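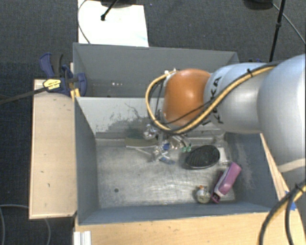
Open gray bins, the front one with a small assortment of objects.

Equipment Review: Aidoo Handheld Label Printer
Prepared for the Mistport Library District by Simin Hashemi, Collections Support

Summary rating: Recommended, with reservations about the battery door and the supplied software

The Mistport Library District operates a lending collection of household and hobby items alongside its books. Each item is stored in a bin or on an open shelf and carries a printed label with its catalog number, its home branch and a short name. Until this spring the labels were produced on office sheets and covered with clear tape. The tape yellowed, and corners lifted after a few loans. The district was asked by its Stestarwood branch to find a replacement method, and the Aidoo handheld label printer was purchased for a trial at that branch.

The trial ended in August. During that period staff printed 2703 labels of all sizes, including replacements and test prints.

Setup and first use

The printer arrives with one tape cartridge, a wrist strap, a printed guide and a charging cord. There is no wall plug in the box. Loading the cartridge takes a moment to learn: the tape must pass under a small guide post, and if it does not, the first few labels will come out blank along one side. The printed guide shows this step in a drawing on its last page, where several of our staff missed it.

The keyboard is laid out like that of a computer, with a separate number row. Reviewers who had used older models with letters in alphabetical order considered this the best single improvement. The keys are small but firm, and they can be pressed accurately while wearing thin gloves.

Print quality

Text is dark and even at every size except the smallest. At the smallest setting, the number 8 and the letter B are difficult to tell apart at arm's length. Branches using mixed letter and number codes should choose the next size up. A sample label reading 1234 was printed at each size and posted inside the workroom cabinet for reference, and we suggest that other branches do the same.

Barcodes scanned correctly at the circulation desk in all widths but the narrowest. The narrowest tape is suited to cords, handles and book spines, where a name alone is enough.

Adhesion

The standard tape holds well on smooth plastic, painted metal and glass. It holds poorly on canvas, raw wood and any surface with a raised texture. A batch of 137 labels applied to textured cases was checked at the end of the trial, and enough of them had begun to peel that we moved the whole group to the extra-strength tape. The extra-strength tape has given no trouble to date, although it leaves a residue when removed and costs noticeably more.

Surfaces should be wiped with rubbing alcohol and allowed to dry before a label is applied. Soap and water left a film that shortened the life of the label.

Battery and construction

A full charge lasted through an ordinary shift of labeling. The body survived one fall from a book cart with no damage other than a scuff. The battery door is less satisfactory. Its latch is thin, and it loosened on our unit after repeated opening. The maker's service desk sent a new door on request, and the replacement has remained tight.

Software

The printer may be connected to a computer so that labels can be printed from a list. Our cataloging staff prepared a list in a spreadsheet and imported it without difficulty. The program does not, however, remember the chosen tape width from one session to the next, and a batch printed at the wrong width cannot be stopped except by switching off the printer. The district lost a good part of a cartridge in this manner.

Comparison with the Bedance desktop model

The central office owns a Bedance desktop label printer, which was used as a point of comparison. The Bedance is faster for long lists and wastes less tape between labels. It must be connected to a computer at all times, and it is too heavy to carry into the stacks. For shelf work and single replacements the Aidoo is the better choice. A branch that prints mostly from lists would be better served by the Bedance.

Recommendation

The Aidoo is approved for purchase by any branch with a lending collection. Orders should include 3 cartridges of standard tape and one of extra-strength tape. Requests may be sent to Collections Support with the branch account number.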